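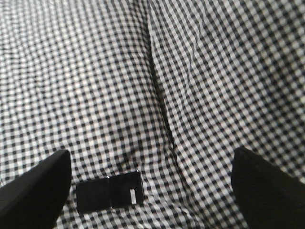

## Plosten tram extension, is it dead or what?

**gautier_line2** · Jul 31, 2018

So the council has "paused" the Plosten extension again. I read the statement twice on the bus and I still can't tell whether we owe Condositz anything for walking away. Does anyone know what's in the contract? My mum lives out there and she's been promised this tram for years!

**pebbledash**

There's a break fee. Yannick Hoarau let it slip at the transport meeting, 45 million if they cancel before the end of August and more after that. He wouldn't say how much more.

**unine_commuter**

He said "up to" 45, I was sat there. Part of that is land they've already bought, and they can sell that on. I'm not defending them (I use the 6 from Unine every morning, I've got no love for the council) but it isn't all money down the drain.

**pebbledash**

Sell it to who though? It's a strip behind the cash and carry.

**gautier_line2**

Ha, fair. So we pay up to 45 million for no tram, and the full thing was going to be what, 200?

**mossy**

More like 250 by the last estimate. I'd still rather pay the fee and put decent buses on. The tram would only have saved about 50 seconds a stop over a proper bus lane, and I can't see anyone in Plosten caring.

**unine_commuter**

Where's that 50 seconds from? The report I read compared it with the bus lane at Gautier, and that one has parked vans in it half the day. I don't think you can use it for anything.

**mossy**

Page 6 of the appendix. I'll dig out the link tonight, but yes ok, the vans are a point.

**gautier_line2**

Please do. I'm writing to my councillor and I'd like to have the right numbers in it.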